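Drelberg Puts Its Holiday Dress Range on a Diet, and Asks Shoppers to Doubt It

For release 19th August

Drelberg, the plus-size clothing label, will sell a smaller party season collection this year than at any time since it opened its online store. The range goes on sale in the fall under the name Ernness. It has 60 styles. Last year's had 200, and the company now says that was far too many.

We have read the same holiday press releases you have. Every November there is a sequin dress that promises to flatter every body, take you from desk to dinner and still look new at New Year's. We have written a few of those releases ourselves. Looking back through them in July was not a pleasant afternoon, and we doubt that many of the people who bought the dresses felt they got what the words said.

So what are we claiming for Ernness? Less than usual. The dresses come in sizes 14 to 32. The bust, waist, hip and upper arm measurements of each finished garment are printed on its product page, along with the length from shoulder to hem. Stretch is given as a measurement too, because "stretchy" has been used in this business to cover everything from a swimsuit to a tea towel. If a fabric snags on a bracelet, the page says so. Two of the velvets do.

We are not going to call the collection sustainable. Part of it is polyester, the linings mostly are, and a dress bought for one party is hard to defend on those grounds whatever is sewn on the label. We would sooner sell a plain wrap dress that gets worn to work in February. Whether shoppers want that in December is another question, and our own sales figures from past years suggest many of them don't.

The fit work was done with Yuen, a pattern-cutting studio that had told us more than once that our larger sizes were simply smaller ones scaled up. They were right about the sleeves and the armholes. They were also right, we think, about the necklines, although there was some argument over that. Every style from size 22 up now has its own pattern. Samples were tried on by up to 300 customers over the spring and early summer, sitting down as well as standing, and the ones that rode up were changed or dropped.

A few styles that did well online last year are gone for that reason. The cold-shoulder jumpsuit is one. We expect letters about it.

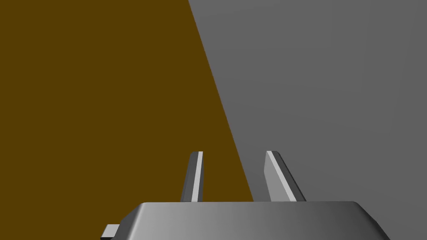
Prices have gone up on the velvet pieces and stayed the same on the jersey ones. There will be no early bird code and no countdown clock on the site. Our experience of countdown clocks is that they make people order two sizes of the same dress at midnight and send both back, and we can't see who gains from that apart from the delivery company. Any markdowns will come in January, when the stock that hasn't sold will be plain for all to see.

Returns are free for 60 days. Refunds go back to the original card, with no push toward store credit.

Ernness will also be carried by Trarnuris, the department store group, in a limited choice of styles and in every size. That last part took some time to agree. Stores like to announce extended sizing and then stock it up to a 20 on one rail by the fitting rooms, and we have been through that with other partners. If you go into a Trarnuris store and your size is not on the floor, please write and tell us which branch it was.

Bloggers and stylists may borrow samples for outfit posts. We ask that they say the clothes were on loan, and we do not ask to see a post before it goes up. Bad reviews are fine. A few of last year's were more useful than anything we paid for.

The full size chart and garment measurements will be on the Drelberg website when the range opens. Sample requests and press questions should go to the Drelberg press office.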